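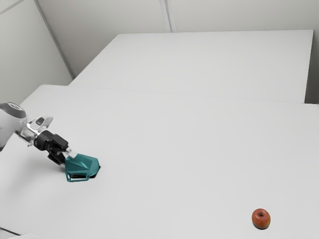

31/03/2019
By the Stivis Sports Research Group

4.2 Draft order and early playing time

We compared draft position with minutes played in the first season for 70 players entering the women's league. Club records came from Volska and Trerna; Kashyap supplied its list in January, after the first round of coding. Players who missed more than seven matches through injury were left out of the main model — this removed roughly 39 entries from the match file.

Draft position explained little of the spread in minutes once playing role was added. Midfielders taken late played nearly as much as those taken early. Ruck players did not follow this pattern, but the group was small and the interval wide. Figure 2 plots minutes against draft position, by role. Section 4.3 repeats the test with a cutoff of 700 minutes.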